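*Pludus Magazine for Curious Kids, issue 51. From the Stomville workshop pages.*

# The Big Crumple: Why Cloth Wrinkles and How Folding Helps

Grab a T-shirt. Any T-shirt! Squash it into a ball as tight as you can, count to ten, and let go. It opens up a little, all by itself, and then it stops and just sits there looking lumpy. That's a lot of science for one T-shirt, and we're going to get into all of it.

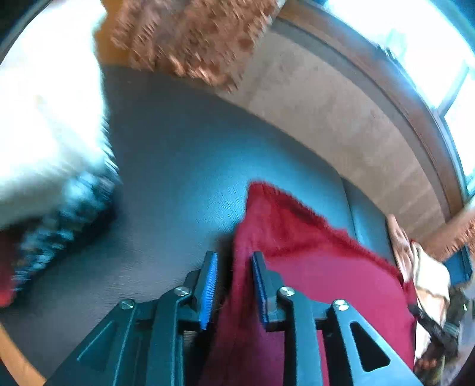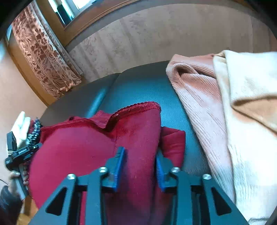

Red cloth on a sofa, with plenty of folds and creases to look at.

**Why does cloth get wrinkles when you leave it in a heap?**

Cloth is made of tiny threads, and when those threads stay bent for a while, some of them settle into the bent shape. Warmth, dampness and weight all help them settle faster.

So a shirt at the bottom of a big pile usually comes out more wrinkled than a shirt on the top. The one on the bottom has all its friends sitting on it!

## Let's go really, really small

Pull one loose thread out of an old rag (ask first, and please don't choose anybody's favorite sweater). Untwist the thread between your fingers. You'll see that it's made of even skinnier hairs, all twisted together. Those hairs are called **fibers**.

Cotton fibers come from a plant. Wool fibers come from a sheep. Polyester fibers are made in a factory from a kind of plastic. They can all be made into red cloth, or blue cloth, or cloth with dinosaurs on it, but they act very differently when you squash them.

Inside a cotton fiber there are long chains, much too small to see, lying side by side. The chains hang on to each other a bit like kids holding hands in a line. Bend the fiber and some of the hands let go. Then they grab whoever is closest now. The line has a new shape, and it wants to stay that way. You've got a wrinkle!

Water makes this happen much more easily. It sneaks in between the chains and gets them to let go. When the water dries up, they grab on again in whatever position they're in. This is why a wet cotton shirt left in a ball dries into a very crinkly shirt, and it's also why a wet shirt hung up nicely dries a lot smoother. It's the same trick both times!

## What about an iron?

An iron does three jobs at once. It's hot, so the chains can wiggle. It's often steamy, so they let go of each other. And it's flat and heavy, so they get pressed straight before they grab on again.

Irons are a grown-up's job, or a job to do with a grown-up right next to you. They stay hot for a good while after they're switched off.

## Woven or knitted?

There are two main ways to turn thread into cloth, and you can find both of them in your house in under a minute.

**Woven cloth** is made of threads going over and under each other, some going up and down and some going across. Bedsheets are woven. So are most button-up shirts, and jeans too. Woven cloth doesn't stretch very much if you pull it straight along the threads. Now pull it corner to corner. Stretchier! The little squares between the threads are tipping over into diamonds.

**Knitted cloth** is made of loops. Each loop is pulled through another loop, row after row after row. Sweaters are knitted and so are socks. T-shirts are knitted as well, which surprises nearly everyone, because the loops are so tiny. Look at one with a magnifying glass and you'll find little V shapes stacked up in columns.

Loops can open and close, so knits stretch and then pull themselves back. A thick knitted sweater hardly shows wrinkles at all. The loops have lots of room to move around, so the fibers don't have to bend sharply.

Some knits have **ribs**, the bumpy stripes you often find on cuffs. Ribs are made by switching between two kinds of stitch, one that pops forward and one that sinks back. They pull in like an accordion. Stretch your sock cuff and watch the stripes get wider, then let go and see them squeeze back together!

## Threads you can count (if you're very patient)

You might have seen a number like 200 or 600 on a package of sheets. That's called the **thread count**. You take a square of cloth one inch wide and one inch tall, and you add up all the threads going one way and all the threads going the other way.

At 200, that's already a huge number of threads in a square smaller than a cracker. To get up to 600, the threads usually have to be extremely thin, and some makers count each of the skinny strands inside a twisted thread as well. So a bigger number doesn't always mean a nicer sheet. Touching it tells you more!

## Why do the edges go fuzzy?

When woven cloth is cut, the threads along the edge have nothing next to them to hold them in. They work loose one at a time. This is called **fraying**. First the edge looks a little hairy, then threads start to dangle, and if you pull one (go on, it's a rag) it may slide right out from one end to the other.

A **hem** helps stop that. The edge gets folded over, sometimes folded over again, and sewn down so the cut part is tucked safely inside. Check the bottom of your shirt. There's probably a line of stitches going all the way around, and it's been doing its job without you ever noticing. Hems get rubbed and tugged a lot, though, so even a hem can get fuzzy after a while.

## So where does folding come in?

A fold is really just a bend that you picked yourself. The cloth still bends, but it bends in a straight line, in a place you chose, and the rest of it gets to lie flat. A heap has bends all over it, pointing every which way.

Sharp bends make sharper wrinkles than gentle ones. That's why some people roll their clothes when they pack a suitcase. A roll is one long gentle bend all the way through. Pretty clever!

Folding saves room, too. Much of a heap is air, hiding in all the little caves between the crumples. Smooth the cloth out, fold it, and the air gets pushed away.

## Try the Holzer fold

We call this one the Holzer fold here at the workshop, and it works for towels, small blankets and any cloth that's more or less a rectangle. You need a flat place. A table is great, a bed is fine, and a sofa works if you don't mind the dip between the cushions.

1. Find two corners next to each other. Hold one in each hand and give the cloth a good shake. (The shake is the best part.)
2. Lay it down and smooth it from the middle out to the edges with flat hands.
3. Bring one short edge over to meet the other short edge. Match the corners before you worry about anything else.
4. Smooth it again, pushing toward the fold so the air comes out.
5. Turn it a quarter of the way around and fold in half again.
6. Keep going until it's the size of your shelf, your drawer or your cat's favorite box.

If the corners won't line up, your cloth probably isn't a perfect rectangle. Lots of cloths aren't, especially after many washes. Make the folded edge neat and tuck the wonky bits inside.

## How many layers is that?

Every time you fold something in half, the number of layers doubles. One fold makes 2 layers. Two folds make 4, three folds make 8, and four folds make 16. It gets thick in a hurry! A thin bandana can manage quite a few folds before it starts fighting back. A puffy blanket will give up much sooner, and then it'll slowly unfold itself while you're looking the other way.

## A crumple test to do at home

You'll need three pieces of cloth that are made of different things. A cotton handkerchief, a wool sock and something polyester (a sports shirt is good) make a fine team. Read the labels inside if you aren't sure.

- Squash each one into a ball and put them under the same kind of heavy book.
- Leave them there while you have a snack, around 20 minutes.
- Take the books off, open the cloths out gently and lay them side by side.
- Put them in order, from smoothest to crinkliest.

Our guess is that the cotton will be the crinkliest, but thick cloth and thin cloth don't behave the same, so you could easily get a different answer. Write down what you find, even if it's strange. Especially if it's strange!

Then try it again with a spritz of water on each one before you squash it. At our Tarness open day the damp handkerchief came out looking like a walnut.

## Words to keep

**Fiber:** a very thin hair that thread is made from.

**Woven:** made of threads going over and under each other.

**Knitted:** made of loops pulled through other loops.

**Fraying:** when threads come loose at an edge.

**Hem:** an edge that has been folded over and sewn down.

Next issue: buttons, zippers and the tiny hooks that make sticky straps stick.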